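The Refill Question

Posted Sunday, June 5, 2022, in the Stanthorpe Street household letter

Regular readers will know I have a low tolerance for the word "refill." It started showing up on cleaning products a few years back, and since then I have been mailed, handed and sold more refill pouches than I care to remember. So when three of you wrote in the same week asking whether the Jellatow subscription is worth the money, I signed up with my own card and gave it the whole of April.

The short answer is no, with one exception. The long answer takes more room, and I'd like you to have it, mostly so you can argue with me.

Jellatow sells concentrate. You get a starter box with a few bottles, then a pouch of thick blue stuff comes in the mail and you mix it with tap water. The pitch is that you stop paying to ship water across the country. I have no quarrel with that. Shipping water is silly and has always been silly. What I do quarrel with is the price, which is set up so you can't easily compare it with anything. The pouches are sold by the "home," as in "one pouch cleans one home for one month." Whose home? A studio with a cat, or my sister's place with four kids and a mud room?

I wrote to ask. The reply came from a customer happiness address and told me that every home is different. Yes. That was my point. 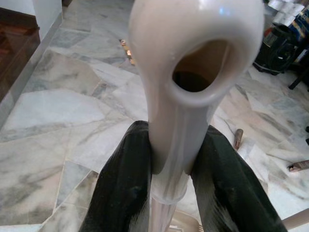
So I did the math the slow way. At the strength printed on the pouch, and using it the way I normally clean, I went through my "month" of floor cleaner in a little under three weeks. I am not a heavy user. I mop the kitchen on weekends and the hall when I'm ashamed of it. If I had followed the instructions for "tough messes," which call for double the dose, I would have been out of product before the second weekend. You can order an extra pouch, of course, and the extra pouch costs more than the one in the subscription. They call this flexibility.

Then there is the cancellation. You can sign up on the website in a minute. To leave, you have to go through a page that offers you a discount, then a page that offers you a pause, then a page that asks you to rate your feelings. I picked "neutral" and was offered another discount.

A reader, Segundo Usuga, sent me his own records, which put mine to shame. He has been keeping receipts for household supplies since he moved into his building, and he spent 244 dollars over a year on Jellatow after spending 104 the year before on ordinary supermarket brands. Same apartment, same floors, same dog. He was fairly calm about it. He likes the smell, and he says he'd have kept going if the pouches hadn't leaked in his mailbox twice. I would like to point out that for the extra 140 dollars he could have bought a very nice smell on its own.

Sofia Brandão took the other side, and she deserves her space here. She has bad knees and no car, and carrying jugs of cleaner up from the bus stop is a real problem for her. A flat pouch through the mail slot solves it. She also told me that my columns are written by somebody who has clearly never hauled a gallon of anything up three flights, and she has me there. I've been on the ground floor for nine years. So that's the exception I mentioned at the top. If getting the stuff home is the hard part, the price may be fair. I would still look at the bigger stores that deliver before handing a card number to anybody who sells by the "home."

Now, the claims. The box says the floor cleaner "lifts what ordinary cleaners leave behind." I have learned to be wary of a sentence like that, as it has no number in it and no name. Lifts what? Left behind by which cleaner? The Torres people, who make the green bottle most of us grew up with, used to say something close to it in their TV ads, and I didn't believe them either. Curkeo at least prints an ingredient list you can read without a magnifying glass. I have nothing else kind to say about Curkeo, and those of you who remember my carpet will know why.
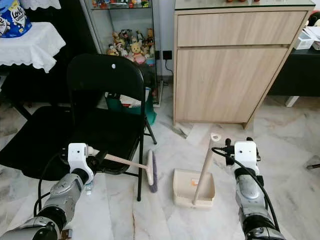

My own view is that most floors get too much product and too little brushing. I tried a few nights with nothing on the tile but warm water and some elbow grease, and I couldn't tell the difference from the Jellatow nights. Neither could my husband, though he'd be the first to admit he isn't a trained observer. The dirt that bothers me on a tile floor sits down in the joints, and a mop mostly slides over it. A plain hand brush with a wooden handle and a head of purple-blue bristles, like the one in the photo, would be my first purchase before any pouch. It never asks you to rate your feelings. Dry sweep first, then get down there with the water, and go along the joints before you go across them. If your knees object, see Sofia's letter above and put the same kind of bristles on a long pole.

A few of you will tell me I'm missing the plastic question, so let me get to that. The pouches are not recyclable in our town. I called. The woman at the transfer station was patient with me and said they are made of layers stuck together and go straight in the trash. Jellatow says you can mail them back in bunches, using a label you request by email. I requested one. It came, to be fair to them, after eleven days. By then I had thrown out one pouch by mistake and the dog next door had gotten the other. How many customers go through with it? The company's page has a counter that says 2,517 pouches have been "returned to the loop," and it said exactly that on the day I signed up and on the day I left. Maybe nobody mailed one back that month. Maybe the counter is a picture of a counter.

What I'd want to see, before I took any of it back, is simple enough. A price per quart of mixed cleaner, printed on the pouch. A cancel button on the same page as the sign-up button. Some kind of test, done by a person who doesn't work there, against plain soap and water. I asked for the last one too and was sent a link to customer reviews, 2,797 of them, nearly all with five stars. I read as many as I could stand. A surprising number were written before the customer had opened the box.

I'll keep the bottles, which are decent bottles. They now hold dish soap and water, mixed by me at no monthly charge.

Next time: whether you need a separate cleaner for stainless steel. I have my suspicions. If you've got receipts as good as Segundo's, send them along before the end of the month, and please write the year on them. Last time I got a shoebox full and couldn't use half.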